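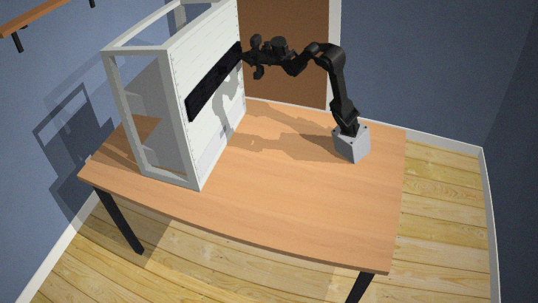 Bendivow キャビネット操作シミュレーションキット

README(配布パッケージ同梱版)
最終更新:2026年5月31日

概要

Bendivow は、卓上アームによるキャビネット操作を練習、評価するためのシミュレーション用アセットと実行スクリプトのセットです。開発と配布は Pendside が行っています。部屋、テーブル、アーム、操作対象のキャビネットを一つの環境として読み込み、把持位置の検討、軌道計画の比較、模倣学習用データの収集に使えます。実機は同梱していません。実機向けの制御ソフトウェア Tawhiri との接続は別売オプションです。

パッケージの内容

assets/ 部屋、家具、アーム、キャビネットの形状と質感
tasks/ タスク定義(11種)
scripts/ 起動、記録、再生、採点用のスクリプト
configs/ 照明、視点、初期姿勢の設定
docs/ 関節名一覧、座標系の説明、変更履歴
LICENSE 利用許諾

環境の構成

標準の部屋は、板張りの床、青い壁、茶色のドア、白い幅木からなります。木製の長方形テーブルにアームとキャビネットを置きます。アームは黒い多関節型で、薄い灰色の立方体の台座に固定されています。手先はグリッパーです。

キャビネットは角材状の枠に前面パネルを取り付けた構造で、標準モデルでは白いパネルに黒い横長のバーが付いています。側面と天面を開放したモデルを標準にしているのは、内部の干渉を目視で確認しやすくするためです。天面を閉じたモデルも assets/cabinet_closed に入っています。

タスク

タスクは次の4系統に分かれます。

接近 指定された部位の近くまで手先を移動する
接触 バーの端または中央に手先を合わせる
開閉 可動部を目標の位置まで動かし、停止する
復帰 操作後に初期姿勢へ戻る

各タスクの成功条件は tasks/ 以下の設定ファイルに書かれています。開閉系では可動部の変位を、接近系と接触系では手先と目標点の距離を見ます。画像だけで成否を判定する機能はありません。バーと指先が重なって見える視点でも、接触しているとは限らないため、接触の有無は必ず記録ファイルの contact 欄で確認してください。

導入

1. パッケージを任意のフォルダに展開します。
2. docs/requirements.txt に記載のライブラリを入れます。
3. ライセンスキーを configs/license.key に保存します。
4. scripts/check_env を実行し、エラーが出ないことを確認します。

展開先のパスに全角文字が含まれると、一部の質感が読み込まれず灰色で表示されます。この場合はフォルダ名を半角英数字に変更してください。

実行

標準タスクの起動
scripts/run --task contact_bar --view corner

記録を付けて起動
scripts/run --task contact_bar --record on

記録の再生
scripts/replay --file 記録ファイル名

視点は corner、front、wrist、top から選べます。corner は部屋の隅とテーブルを斜めに見下ろす視点で、アームの肘から手先までの姿勢を確認する用途に向いています。wrist は手先の近くからの視点です。学習データを取る場合は、corner と wrist の2視点を同時に記録する設定を推奨します。

記録データの形式

1試行につき1フォルダが作られます。中身は以下のとおりです。

rgb/ 視点ごとの画像列
joint.csv 各関節の角度と速度
contact.csv 接触の有無と部位名
result.json タスク名、成否、終了理由

時刻はシミュレーション内の時間です。実時間は記録されません。終了理由は success、timeout、collision、user_stop のいずれかです。

照明と影

影は標準で有効です。アームの影はテーブルとパネルの上に、枠の影は壁に落ちます。光源の向きは試行ごとに変えられますが、初期設定では固定です。影を無効にすると描画は速くなりますが、有効時の画像で学習したモデルの成績が下がることがあります。比較実験では設定をそろえてください。

既知の問題

・アームの色が黒一色のため、光源を弱くすると肘の関節付近の輪郭が見分けにくくなります。configs/light の ambient を上げると改善します。
・top 視点では、天面のレールがパネル上端に重なって表示されます。
・手先をバーの端に深く押し込むと、指先の形状がバーにめり込んで描画されることがあります。接触判定には影響しません。
・初期姿勢を無作為にした場合、まれに前腕がパネルと干渉した状態で始まります。この試行は collision で終了し、集計からは除外されます。

用途の範囲

本キットは研究、教育、製品の事前検討を目的としています。摩擦とたわみは簡略化した値を使っており、シミュレーションでの成功率を実機の性能として表示することはできません。安全性の評価にも使用できません。

ライセンスと価格

評価版は2タスクのみ利用できます。製品版は全タスクを利用でき、1ライセンスにつき4台まで導入可能です。教育機関向けの価格は販売代理店の Jallico が取り扱っています。生成した画像と記録データは、出典として Bendivow の名称を記載すれば論文や発表資料に掲載できます。アセット本体の再配布は認めていません。

変更履歴(抜粋)

・corner 視点の画角を変更
・タスクを11種に拡張
・閉じた天面のモデルを追加(1月の更新)
・contact.csv に部位名の列を追加

以前の版で作成した contact.csv には部位名の列がありません。scripts/convert で新しい形式に変換できます。変換前のファイルは old/ に残ります。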